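Keeping a Small Inn Kitchen Ready for Breakfast

We run a ten-room place in Randmont, and after a good many summers I have come to believe that the breakfast guests remember is mostly won the evening before, when the house has gone quiet and there's time to think. These are the little habits that have stuck with us, and I hope one or two will be useful in your own kitchen, whether you feed 2 or a full dining room.

Start with the muffins. Mix your dry ingredients at night and leave the bowl covered on the counter, then all you have to do at six in the morning is stir in the milk and eggs. Blueberries go in frozen, straight from the freezer, tossed in a spoonful of flour first.

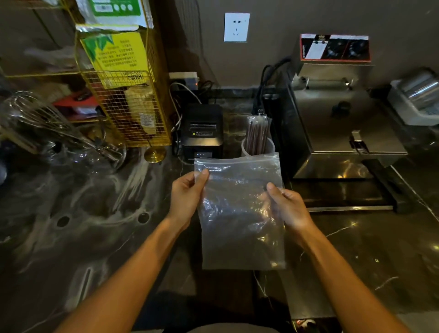 Bread for French toast should be sliced the night before too, and left out on a rack under a clean towel. We buy ours from Tanoli, the bakery down the hill, and I ask for yesterday's loaves on purpose -- they soak up the custard beautifully and don't fall apart in the pan. Ten minutes in the custard is plenty for a thick slice.

Bacon we do in the oven, on a rack over a lined sheet pan, and I will never go back to standing over a skillet! Our old Grillside griddle is kept for pancakes now. Wipe it with a barely oiled paper towel between batches and the last pancake will look as nice as the first.
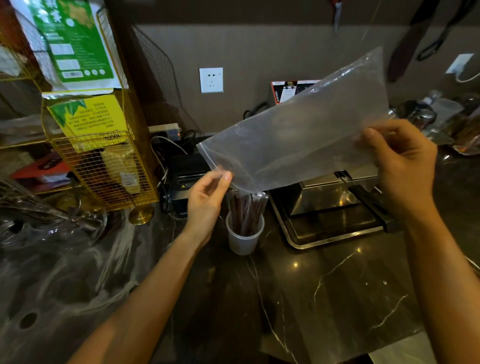
Coffee urns want more attention than they get. Ours is a Litness that cost us $149, and I rinse it out as soon as breakfast is cleared, then give it a good soak with white vinegar once a month (twice in August, when we're full). Rinse until you can't smell the vinegar anymore, and then rinse again.

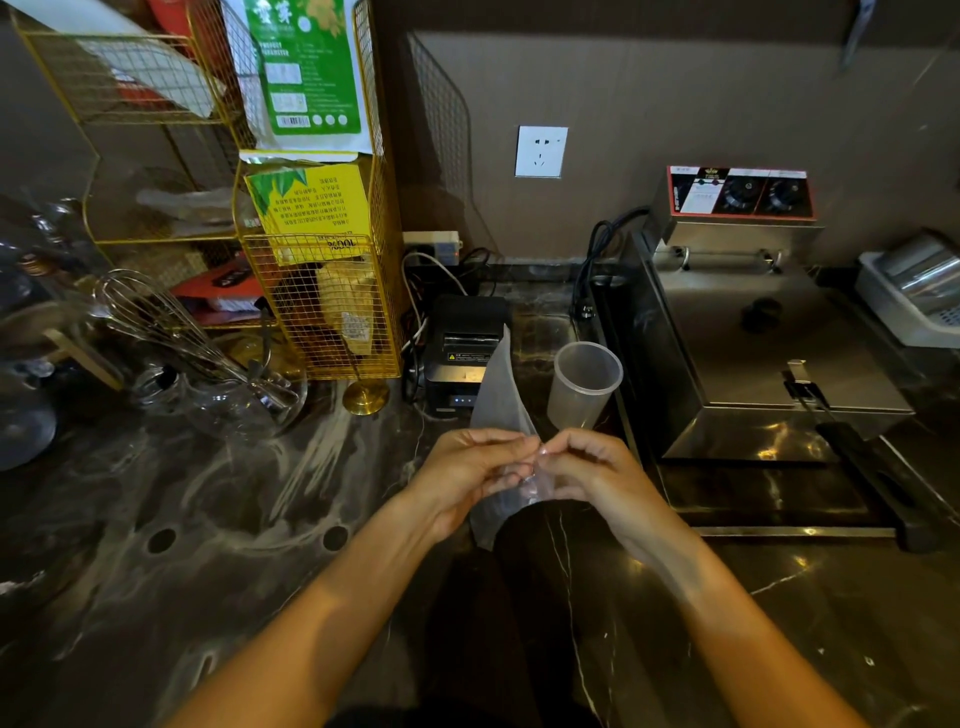
Packing breakfast for early departures is a kindness people really do write home about. Make the sandwiches last thing, and let anything warm cool completely before it's wrapped. New plastic bags like to cling shut, so pinch the top edge with the fingertips of both hands and peel the two sides apart before you try to put a thing in. Fruit goes in a bag of its own, and a napkin on top -- always a napkin. We set the bags on the bottom shelf of the hall refrigerator, with the room number facing out.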